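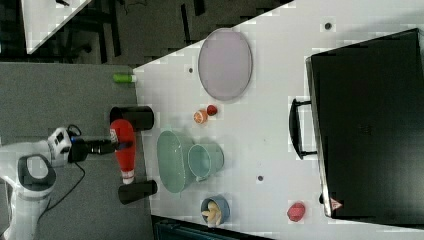
The gripper holding the red squeeze bottle, seen from directly over the table.

Home Research Teaching Opinion Events Contact
Search this site Enter keywords Go

Opinion
February
By Emiko Murakami

The planner should be allowed to say no

The software groups at Flekstead have spent much of the winter discussing success rates. It is the view of this author that the discussion has been conducted on the wrong terms, and that a planner which declines a task for a stated cause should be credited for doing so.

The present position may be set out briefly. Our table-top work runs on Mimton, which takes a list of objects and their estimated poses from the perception layer and returns a sequence of grasps and arm motions. In the last round of trials Mimton was given 612 requests. It returned a plan for all but 3 of them. This figure has been quoted with some satisfaction. Of the plans returned, however, 207 were stopped by the operator or ended in a fault, and in most of those cases the information needed to foresee the trouble was already present in the pose estimates.

Consider what the planner is asked to deal with on an ordinary table. A squeeze bottle is held between the fingers while a black cup lies on its side at either end of it. A sea-green basin stands just beyond, with a mug of the same colour overlapping it. To a person the difficulty is plain: once the bottle is in the hand, the moving body is no longer the gripper alone, and any turn of the wrist sweeps the length of the bottle through the space the cups may occupy. Mimton does attach the held object to its collision model. What it does not do is widen that model when the pose estimate is poor, and for translucent plastic the estimate is very often poor.

The perception group has replied, fairly, that it already reports a confidence value with each object. The value is written to the log. The planner does not read it. When this was raised at the January review, the answer given was that reading it would cause the planner to refuse more often and that the headline figure would fall. The author regards this as an argument in favour of the change.

A second objection deserves more respect. Colleagues who maintain Kinoshita, our motion library, have pointed out that a refusal is of little use if it carries no explanation, and that a planner which simply returns nothing will be worked around within a week. They are right. A refusal ought to name the object concerned, the quantity that was too uncertain, and the smallest action that might settle the matter, such as a second view from the wrist or a gentle push against the rim of a basin. Zultell, the scheduling tool adopted last year, can already queue a viewing motion ahead of a grasp. It adds 200 milliseconds of planning time, which is well within what the present trials allow.

It is therefore proposed that the reporting format be amended before the next round. Plans completed, plans faulted and requests declined should be given as separate columns, with declined requests reviewed by hand to establish whether the stated cause was sound. An unsound refusal should count against the planner exactly as a fault does. The confidence value should be made a required input, and Mimton should fail to start without it.

The change to the code is small. The change to the way results are presented to our partners will be harder, and the first set of figures under the new format will look worse than those now in circulation. The department should publish them all the same, with the old columns alongside for one further round.

Previous article Next article Back to Opinion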